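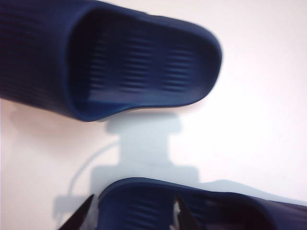 # Can a Robot Tidy the Hallway Yet? Niddale Workshop Shares a Frank Progress Report

**NIDDALE, December** — Anyone who has come home with both arms full of groceries and tripped over a pair of slides by the door has probably wished, at least for a moment, that somebody or something else would pick them up. Pranilo, the small household robotics workshop founded by Sutrisno Yeoh, has been working on that wish for 2 years now, and today it is sharing how far along things are (and, with good cheer, how far they still have to go).

The company's chore arm, called Trollow, is being taught a list of 20 everyday jobs, the kind most of us do without a thought while talking on the phone. Shoes are on it, and so are bottle caps, dish towels, spoons and the mail. Pranilo considers 9 of those jobs good enough to show to visitors. Straightening a pair of sandals is among them, though Trollow is still a good deal slower at it than any parent in a hurry!

"People ask me when it will do the whole house, and I always tell them to keep their broom," said Yeoh. "A slide sandal looks like the easiest thing in the world until you have to decide where to take hold of it. You can go for the rim, or the strap, or the toe, and each of those is a different problem. We love these problems, but we would be fibbing if we said we were done with them."

Small things bring their own troubles. A cap has to be held firmly enough that it stays put and gently enough that it doesn't shoot off across the table, and the grip has to suit whichever way the cap happens to be lying. Puspita Lumenta, who leads testing at Pranilo, keeps the caps in the weekly practice round for exactly that reason.

"I would rather have a machine that does 4 chores on a bad day than one that does everything on a good day," said Lumenta. "Folding is still hard for us, and anything soft or floppy is harder than it looks. But caps and shoes have come along nicely, and I am proud of the team for sticking with them."

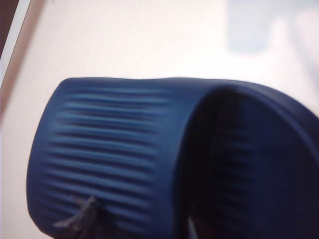

*Close work: the ribbed side of a navy blue cap, seen from the gripper.*

Trollow is not for sale, and Pranilo has not set a price or a delivery date. The workshop opens its doors to neighbors, teachers and the plain curious every Thursday afternoon, and visitors are warmly invited to bring a small household object for the arm to try — nothing breakable, please.

**About Pranilo**

Pranilo is a household robotics workshop based in Niddale. Press questions and visit requests may be sent to Puspita Lumenta at the workshop.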